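About Natard Planning

Natard Planning is a town planning consultancy. We prepare and manage planning applications for housing, mixed-use and small commercial sites. We also advise landowners who want to know what a piece of land could be used for before they sell it or build on it.

The firm was set up by Revathi Subramaniam and Unai Llorente, who had worked together in the development control office at Paredes. They started with one desk and a contract to review drainage conditions on a scheme that had already been refused twice. The scheme was approved on the third application, and the same client still uses us.

Our main office is in Jestthorpe, on the second floor above the old savings bank. A smaller office in Flalluvden opened later and handles rural and coastal work. Both offices are open from 8:30 in the morning. If you want to drop off drawings outside those hours, call first and we will arrange it.

What we do

Most of our work is residential. We have taken projects through the system ranging from a single house on a corner lot to a scheme of 313 homes with a daycare center and a new bus stop. A typical job starts with a site appraisal, which covers zoning, access, flood risk, planning history and anything nearby that is likely to draw an objection. The appraisal is a written report with a fixed price. You can stop there if the answer is not what you hoped for, and some clients do.

If the project goes ahead, we coordinate the architects, engineers and ecologists, run the pre-application meetings, and submit the package. After a decision we deal with conditions, appeals and amendments. We attend hearings in person.

We also carry out:

Change of use applications for shops, offices and light industrial units
Environmental screening reports
Objections and representations on behalf of neighbors and residents' groups
Land use reviews for schools and health providers
Extensions to the life of an existing permission

We do not do architectural design or structural surveys. We can give you names of firms that do, and we take no fee for that.

Who we are

Revathi Subramaniam, Director. Revathi leads on large housing schemes and appeals. She trained as a geographer.

Unai Llorente, Director. Unai runs the commercial and industrial side and signs off all site appraisals.

Nerea Ortuño, Senior Planner. Nerea manages the Flalluvden office. Her work covers one-off rural houses, farm buildings and heritage sites.

Ignacio Herrero, Planner. Ignacio handles change of use and conditions. He is usually the first person to answer the phone in Jestthorpe.

Akosua Alhassan, Graduate Planner. Akosua joined in September and works on mapping, traffic data and consultation reports.

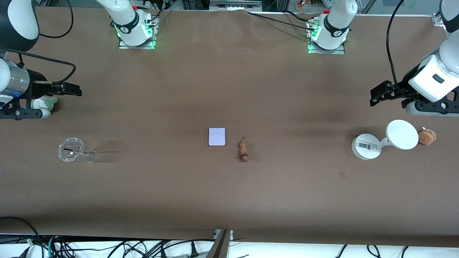 How we charge

Appraisals and standard applications are quoted as a fixed fee. Appeals and hearings are billed by the hour, and we send a statement each month so you can see where the time went. Application fees, newspaper notices and specialist reports are paid by the client directly and are listed separately in our quote.

The first call is free. We ask for an address or a map, a short note of what you want to build, and any earlier decision letters you have. We reply in writing within 7 working days.

Public consultation

For schemes over 400 units or on publicly owned land we recommend at least one open evening before the application goes in. We book the hall, print the boards and write up the comments, including the ones against the proposal. The write-up goes in with the application and a copy is sent to everyone who left an address.

Working for us

We take on one graduate each year. Applications open in spring and should be sent to the Jestthorpe office with a resume and one piece of written work of no more than 8 pages.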